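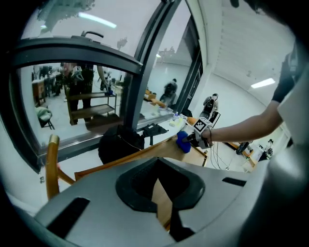 Where should a bag go when you come in to use the shared tables?
On the shelves or on the floor under your own chair, so that the tabletop is free for whoever sits down next.

We have had this question several times since the Ramport building reopened its upstairs rooms, so it seemed worth setting out what has been agreed. The white tables get used by a lot of different groups. A large black bag, a strap and a couple of small plastic bottles will take up a good part of one before any work has started, and people arriving later tend to assume the whole table is taken and go elsewhere.

Hae-won Baek looked at the bookings and found that the rooms had 586 separate bookings over the winter. Most were for one table. In the same period the front desk had a long run of complaints about space, and nearly all of them were about belongings left on tables, not about the number of people in the room.

From March the arrangement is as follows. Bags go on the light wooden shelving, lower tier first. Coats go on the hooks in the corridor. If the shelves are full, put your bag under your chair with the straps tucked in. The gap between the chairs and the window side is narrow and people have tripped there twice.

Drinks and small bottles can stay on the table, but keep them towards the back and put the tops on. This goes for glue, hand cream and cleaning spray as well as water. Dorottya Simon had to throw away a set of Arnerum pattern sheets last month after a bottle went over, and they are not cheap to replace.

The wooden chairs also need a word. They are older than the tables and the slanted rails at the sides have been glued before. Please do not hang heavy bags on them or tip them back against the wall. Two are away being mended at Fortin and should be back before the end of the month. Until then the small chair with the green cushion can be used by anyone, although it is low for the tables and suits a child better.

The total spent on furniture repairs last year was £1,472, which includes new feet for all the tables. We would like it to be less this year.

A few people asked about lockers. Pusteo quoted for a set of 4, but the only wall long enough is the one with the radiator, so that has been put off. A second shelving unit is more likely. Dorottya is measuring up and would be glad to hear from anyone with one to give away – light wood if possible, two tiers, nothing above waist height.

Anything left behind at the end of a session is put in the cupboard by the stairs and kept for a month. At the moment it holds three umbrellas, a child's cardigan, a pair of reading glasses in a brown case and a good many lids without boxes. Ask at the desk before 5 pm and someone will unlock it.

The window handles are stiff in cold weather. Please ask for help and do not force them.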